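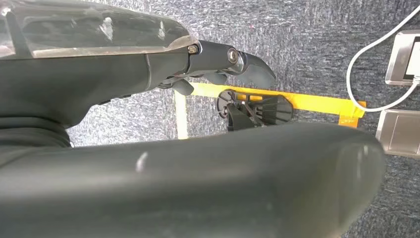 13 de noviembre de 2020 · Dede Issahaku
Lectura: 3 minutos

Puesta a punto del puesto de tarjetas

El puesto de tarjetas de Sutadden vuelve a funcionar desde el martes. Llevaba parado desde finales de octubre, cuando el brazo empezó a dejar las tarjetas fuera de su ranura en el organizador de cartón. Resumo lo que se ha hecho, para quienes lo usáis en demostraciones y para quien tenga que repetirlo.

Lo primero fue descartar el programa. Cargamos la secuencia antigua, la que dejó preparada Daher, y el error era el mismo: las ranuras del fondo salían bien y las delanteras no. Eso apuntaba a la referencia de la mesa. El tablero son dos tapas juntas y una de ellas se había desplazado respecto a la otra durante la limpieza de la moqueta. Con las ranuras inclinadas, un par de milímetros bastan para que la tarjeta tropiece con el borde.

Recolocamos las tapas, apretamos las uniones por debajo y volvimos a tomar los puntos de referencia. La calibración se hace con el portátil abierto sobre la mesa y una persona delante, que coloca las tarjetas y puede parar el brazo. Conviene empezar con el organizador casi vacío y añadir tarjetas poco a poco. Nosotros pusimos cinco al principio y las fuimos cambiando de hueco.

De la pinza revisamos los tornillos de la mordaza y la carcasa transparente. Uno de los tornillos había cogido holgura. La carcasa se quita para limpiarla por dentro y se vuelve a montar antes de encender; no hay que trabajar con ella suelta, aunque sea para una prueba corta. El recambio de los dedos, que pedimos a Ernetti, todavía no ha llegado. Los actuales aguantan.

Después hicimos una tanda larga de 782 ciclos, con 47 fallos, casi todos en las primeras horas y antes de corregir la altura de aproximación. En los últimos 100 no falló ninguno. La intención era llegar a 1.000, pero el viernes pasado se necesitaba la sala y lo dejamos ahí. Lo que falta se hará a ratos.

Quedan varias cosas pendientes. El programa de Reltix guarda los registros en el disco externo y no avisa cuando se desconecta, así que perdimos una tarde de datos. Hay que mirarlo. También habría que repasar la cinta amarilla del suelo, que tiene arrugas y solapes en algunos tramos, y sujetar mejor los cables que van a las cajas del suelo.

Para arrancar el puesto, el orden es este:

1. Comprobar que no hay nada en el recorrido del brazo, tampoco en el suelo.

2. Encender la regleta y el portátil, conectar el disco externo y esperar a que aparezca en el programa.

3. Llevar la pinza despacio hasta las ranuras delanteras del organizador y comprobar la altura, con una persona al otro lado de la mesa.
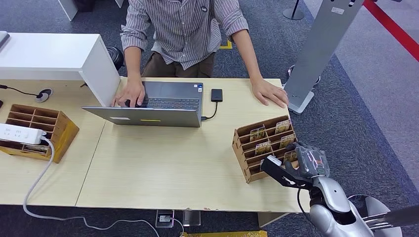
4. Lanzar un ciclo a velocidad reducida. Si la tarjeta entra sin rozar, pasar a la velocidad normal.

5. Anotar en la hoja la hora, el número de ciclos y cualquier tarjeta que haya quedado doblada. Las dobladas se retiran.

Si el brazo vuelve a fallar en las ranuras delanteras, no cambiéis los puntos en el programa. Mirad antes la junta de las dos tapas y avisadme.

Artículos recientes
Cambio de horario en la sala de pruebas
Cómo pedir recambios a Ernetti
Copias de seguridad de los registros de Reltix
Sutadden: calendario de demostraciones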